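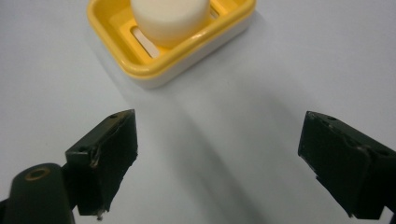
Soap in its dish, gripper open
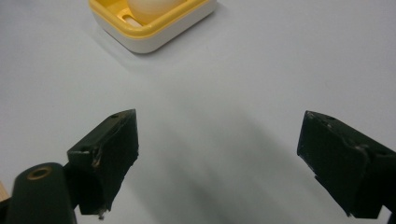 Page last changed: May 21, 2024

Re: [chores] can they do the dishes yet?

> Soap and eggs? My kid could do that at 7. Wake me
> when it folds a fitted sheet.

Ha, fair enough! But have you ever picked up a bar of soap with two stiff fingers? I'd take the sheet (well, maybe not). Eggs scare me more, and Plurstead still wants 300 clean lifts before I'm allowed near the laundry. I'm at 56. Ask me again in winter, mate.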